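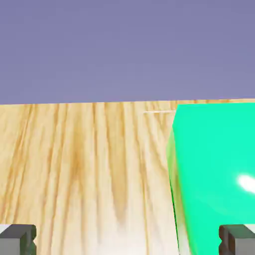
Wrist view in the simulator, gripper open, green cube off to the right. Section 4 starts from a view like this one.

4. Setting up the wrist view in the simulated cell

I keep the Mastham cell running in simulation on my desk machine, and this is the part of the set-up I get asked for most. It takes me 18 minutes when I'm not distracted. You'll need the cell already loaded (section 3) and the Sadowski gripper model attached to the arm. If you skipped the bit where you save a home pose, go back and do it now, please - you'll want it at step 7.

4.1 Bringing up the view

1. Open the Fitau panel and choose Wrist from the list of views. The first time it loads I get a blank window for a moment. Leave it alone.

2. Open the gripper all the way with the slider. Don't type a value in the box yet.

3. Look at the two bottom corners. You want a grey fingertip in each, the same height and the same distance from the middle, with the notched edges facing inwards. If one sits higher than the other, the view is rolled against the gripper and you need 4.2 before going any further.

4. Check the far edge of the table. A very slight tilt is fine, and mine is a touch lower on the left. I spent a whole evening in January trying to get rid of that tilt and picked no better for it.

5. Set the light to Overhead. You'll get a pale patch on the near part of the table and a white streak on the front of the cube. Both are normal with the glossy cube material. If the streak bothers your colour detection, switch the cube to Matt and carry on.

6. Jog the arm sideways until the cube is midway between the fingers. In my view the gap is over bare table and the cube is well over to the right, partly behind the right fingertip, so the arm has to go right. Use the small jog step. The cube looks huge this close and it's easy to think you've further to go than you have.

7. Save the pose under a new name. Do not save over home!

Note: the jog arrows follow the view, so right on the pad is right on the screen. In the older Skullari build they followed the base of the arm, and if you've come from that one your thumbs will get it wrong for a day or two.

Caution: don't close the gripper while a finger overlaps the cube on screen. Overlap in the view doesn't always mean contact, but I've closed on a cube that was half under one finger and the solver flung it clean off the table. Back off first, centre, then close.

4.2 If the fingers don't match

Go to Mount, then Camera, and set the roll to zero. Most of the time that's all it needs. If the fingers are level but one shows more than the other, it's the sideways offset, so nudge that in the smallest step until they look the same. Reload the view after each change or you'll be chasing an old picture (I have done this more than once).

4.3 Stuttering or odd contacts

My cell file caps the solver at 833 steps a second, and that copes with a single cube and the open table. For gripping I put it up to 3,000 and put up with the fan noise. If the cube creeps about while nothing is touching it, check its start height before you touch the solver settings - a cube that starts slightly inside the table will wriggle its way out every time.

Once the cube is centred and the pose is saved, go on to section 5 for the grip force.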